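Section 6: Recording your first session

By now you have charged the grippers, paired them with the Undier logger and read Section 5, or at least scrolled past it at a respectful speed. This section covers recording demonstrations at a table. Lurncombe's training scripts will swallow almost anything you feed them, including rubbish, so the time to be fussy is now.

Before you start

1. Clear the table of everything that isn't part of the task or the usual background. Coffee is neither.

2. Place the task objects where your task sheet says. If the sheet says "anywhere", move them a little between takes. People think they are doing this. Check the recordings and you'll find the same spot forty times.

3. Wipe the marker faces with a dry cloth. A thumbprint across a black square is enough to send the tracker off to another suburb.

4. Hold both grippers up, markers in the open, until the logger shows a steady green bar for each hand.

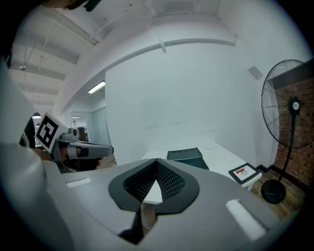
5. Keep your sleeves and fingers off the markers. If one bar drops to amber, change your grip before you change any settings. The settings are almost never the problem, though they are much more fun to fiddle with.

Note: The logger stores 4000 frames per take and then stops without a sound. Most table tasks finish well short of that. If yours doesn't, split it into two tasks, or practise.

Recording a take

6. Stand square to the table, with your elbows loose. Start every take with the grippers open and apart.

7. Squeeze both triggers twice. The logger beeps once. Wait for the beep, as anything you do before it is a private performance.

8. Do the task at the pace you'd use if someone were paying you fairly. Slow, stately movements look lovely and teach the model to be slow and stately.

9. If you fumble, carry on and recover. A clean recovery is worth keeping. If the object ends up on the floor, finish the take and mark it F.

10. Return to the open position and squeeze twice again to stop.

Caution: Keep your fingers clear of the linkage when closing a gripper. The spring was chosen by Kokkonen, who make excellent springs.

Caution: Don't put a gripper down marker first. The faces scratch, and a replacement set (part 433) has to come from the Mokham warehouse, where hurry is regarded as a foreign custom.

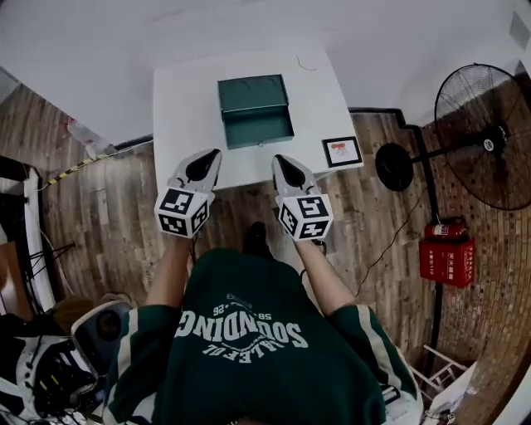
Do I have to do the task the same way every time?
Small differences are welcome, and so is swapping which hand goes first, as long as the task sheet doesn't fix the order. What hurts is switching to a whole new method halfway through a batch. Finish the batch, then start another one under its own label.

After the session

11. Play back the first and last takes in full. If your last take looks like the work of someone who wanted lunch, play back the few before it as well.

12. Label each take K (keep), F (failed) or X (delete). Don't delete the F takes. The filter needs them, and they're good for your humility.

13. Upload before the card reaches 2000 takes. Past that point the file list takes so long to open that you'll assume it has crashed, pull the card out, and be right.

14. Put both grippers back on the charger with the fingers open. Leaving them closed overnight flattens the pads.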